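Surfaces and Materials at Home
Notes for Unit 2: Reading a Material Before You Clean It
Course handout, Grernholm Evening School
Prepared by Mohammed-Awal Dramani, revised July 2025

Please read these notes before the class. We will not repeat them aloud, but you may bring questions at the start.

1. Why we begin with the surface

Most damage in a home is made during cleaning, when a person uses a strong product on a material that did not need it. In the first unit we spoke about dirt. In this unit we speak about what is under the dirt.

A tabletop with a wood pattern may be solid wood, a thin layer of wood on board, or a printed sheet covered with resin. From a distance of one meter they can look the same. Look for these signs:

Repeats. Natural grain does not repeat itself exactly. If you find the same oval twice on one board, the pattern is printed.
The end. On solid wood the grain continues over the edge and you see the end of the fibers. On a covered board there is usually a separate strip.
The shine. A resin surface reflects light in an even way. Oiled wood is more dull and it changes where hands have touched it often.

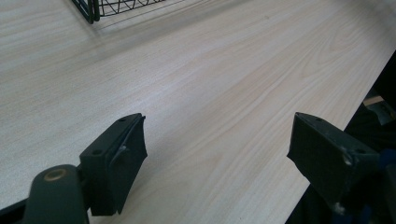 2. Water and the three kinds of table

Solid wood takes in water slowly and gives it back slowly. If only one side is wet, the board bends. Veneer is also wood, but very thin, so water reaches the glue quickly. Resin sheet does not take in water on its face. The weak place is the joint, where water enters the board below and makes it swell. A swollen board does not go back.

For all three, the rule of the course is the same: a damp cloth, then a dry cloth. I know students find this boring. In the kitchen of the Eshun house, which we will visit in October, the same oak table has been cleaned in this way for 82 years, and you may judge the result yourself.

3. Cloths, pads and brushes

We separate cleaning tools by how they touch the surface.

Flat cloths pick up dust and a little water. They do not reach into deep grain.
Pads with a raised or looped face hold more water and rub more. They are good for tiles and bathtubs. On a shiny finish, try a hidden corner first, and use almost no pressure.
Brushes reach into joints and corners. Choose soft bristles for wood and stiff bristles for stone.

A pad must dry completely between uses. Put it on its side or in an open basket, so that air comes from below. A pad which stays in a closed box begins to smell, and then it puts the smell on everything - I have seen this many times in student kitchens.
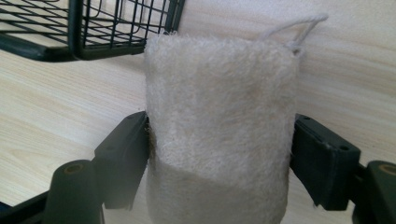

4. The Dement method for testing a finish

This is the short test we use in the workshop. Work on a place that is not seen, for example under the edge.

Put one drop of water and wait 20 minutes. If there is a dark spot, the surface is open.
Dry the place. Rub with a white cloth. Color on the cloth means that stain or wax is coming off.
Write down the result with the room and the date.

Do not use alcohol or acetone in this test. Some older books recommend it, but it can destroy a shellac finish in a few seconds.

5. Metal on wood

Plant stands, trays and wire baskets are often forgotten. Painted wire is safe while the paint is whole. When it is scratched, the steel can rust, and in oak the rust makes a blue-black stain which goes deep. Turn the object over once a year and look at the points that touch the table.

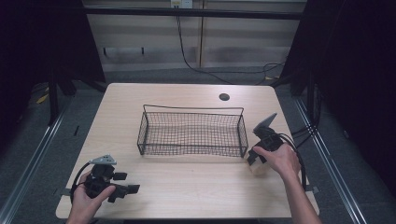 Small felt feet solve most of the problem, but they collect grit with time, and grit scratches too. In the Grodside survey, which we read next time, some 552 pieces of furniture were checked, and scratches from dirty felt were noted often enough to have their own page.

For the next class: test one surface at home and bring your written result. Half a page is enough.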